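The Small Screen Will Do You Fine

Every spring, right when the docks go back in at Astwood Lake, I get asked the same thing by people who have just bought a boat or just inherited one. They want to know what fish finder to get. They've usually already been to the store, and they've stood in front of that wall of glowing screens running the demo loop, with the big beautiful arches sliding by over a sunken tree, and they come to me with a number in their heads that makes my stomach hurt a little on their behalf.

Last year the number was $3,620. That was for the Rutov with the side view, the radar-ready hookup, the fancy mount, and a second transducer that the man at the counter said would "future-proof the install." The boat it was going on is a fourteen-foot aluminum with a tiller motor. I love that boat, I've caught a lot of perch out of that boat, but you could put a second motor on it for what that screen costs, and you'd have money left over for gas until the Fourth of July.

So I'm going to say my piece, and folks can be annoyed with me at the ramp. I think most people who fish lakes like ours, in boats like ours, should buy the smallest decent unit they can find, and then spend two full seasons learning to read it. My own is a Wista with a 4-inch screen. I paid $289 for it, bracket included, and I've had it long enough that the rubber on the power button has gone shiny. It shows me the depth, the water temperature, the hard bottom and the soft bottom, and whether there's something alive between me and either one. I have never sat out there wishing for more than that, except maybe a better thermos.

I put a shorter version of this in the club newsletter over the winter and got more mail than I've had about anything, even the year I was rude about pontoon boats.

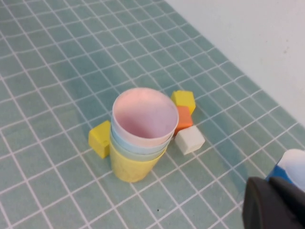 Umut Baysal wrote to say that I was being stingy with other people's money, that side view had shown him more of Astwood in one Tuesday evening than he'd learned in nine years of looking straight down, and that a person with bad eyes ought to be allowed a big screen without getting a sermon over it.

Well, he's right about the eyes, and I should have said so the first time. If you can't read the small numbers with the sun behind you, get a bigger display and don't let me or anybody make you feel silly. I wear two different pairs of glasses in the boat myself and I've dropped one of each over the side. And I'll give him some ground on side view too. If you fish big flat water where the fish hang off to the left or right of you over nothing in particular, being able to look out sideways is a real help, and it's a pleasure to look at besides. I've ridden along with Umut and watched an old crib come up on his screen as clear as a drawing.

But I'd ask him, and I did ask him, over a very nice lunch, how many of those evenings he spent fishing and how many he spent driving around. He laughed and changed the subject to his son's wedding. Good lunch, though, and if you haven't tried the fish soup at Duan on the county road you should go before the summer people find it.

My trouble with the big units has less to do with price than with menus. On the little Wista there are a handful of things to change, and after a couple of trips you know what each one does to the picture. Turn the sensitivity up and you get clutter. Turn it down and the small stuff goes away, and then the medium stuff, and then you're looking at a clean blank lake that is telling you lies. You learn where your own happy spot is by messing with it on a slow morning. On the larger machines you can do all of that as well, naturally, but it's tucked behind a page that's tucked behind another page, and there's an automatic setting sitting right up front that does a decent job, so most people leave it there forever. I don't blame them one bit. I do the same thing with my microwave.
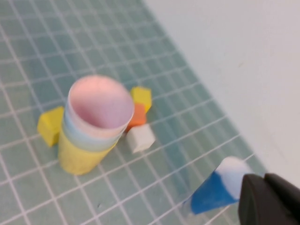 Nested cups, with the yellow one on the outside.

Then there's the matter of the ads, which always seem to lead with power. I can't tell you how many times I've been told proudly that a unit puts out 1,000 watts. That's a wonderful thing if you're fishing deep salt water, where the signal has a long way to go down and a long way to come home. The deepest hole in Astwood would barely cover the flagpole at the middle school. In nine feet of water over weeds, all that power mostly buys you a brighter picture of the weeds, and you'll be turning it down anyway to make any sense of it.

What I'd rather see people fuss over is the transducer, that homely little puck on the transom. Hongjun Cui had his mounted a finger's width too high for an entire summer and was convinced the head unit was defective. Every time he got up on plane the depth reading went away. He was one long evening from buying a whole new system, and all it took was a screwdriver and a cup of coffee. A cheap finder with a well-placed transducer will beat an expensive one that's sucking air every day of the week, and I'd put that on a sign at the ramp if they'd let me.

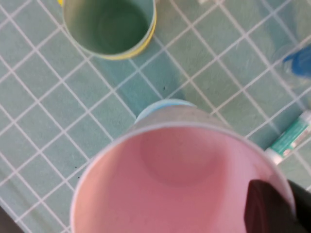
Plain old downward sonar gets talked about as if it were something to be embarrassed by, and I think a lot of that comes from people not having a good feel for what it's looking at. The signal spreads as it goes, so you're reading a round patch of bottom that grows with the depth, and everything inside that patch gets stacked up on one skinny line of screen. Think of peering down into a pink cup like that one, where the rim is a thin pale curve and the bottom is only a rounder, slightly darker spot in the middle of all that pink. You know there's a floor and you know there's a wall, but it's all one soft color and you have to pay attention to tell where the one leaves off. Reading a drop-off on a small finder is a good deal like that. The line gets thick, or goes a bit fuzzy, and the first fifty times it means nothing to you, and then one day you catch yourself slowing the boat down before you've even thought about it.

I think that slow kind of learning is the best part of the whole business, and I hate to see anybody pay extra to skip it. Yuzhen Yao learned the north end of our lake on a borrowed finder that was older than her truck. She kept notes on the back of feed store receipts. She knows that water so well by now that half the time she doesn't switch the thing on until she's drifting, and she'll tell you what it's going to say before it says it.
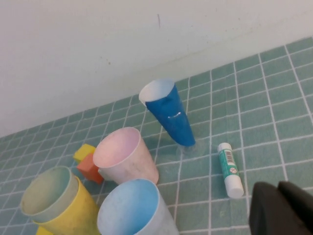
Cups, foam blocks and a glue stick on the teal squares.

Now I know how I sound. There was surely some old fellow here before me grumbling that a rope with a weight on it was plenty and these flashers were ruining the young people. I've got that rope, by the way. It hangs in my garage and I still take it along in October when I pull the electronics off for the winter and want one more afternoon out there. I'm not asking anyone to go back to it. I like my finder. I'd be a cold and fishless man without it some mornings.

All I'm asking is that you buy for the boat you've got and the water you've got. Take the difference and put it into a good battery, because a weak one will make any screen act haunted, and then a decent net, and life jackets you'll really wear. If after two seasons you find you've run up against something the small unit can't do, and you can name what it is in one plain sentence, then go on and get the big one with my blessing. Plenty of people will want your old one. Weidong Dai has bought two used ones off the club board already and is looking for another for the rowboat, so call him first.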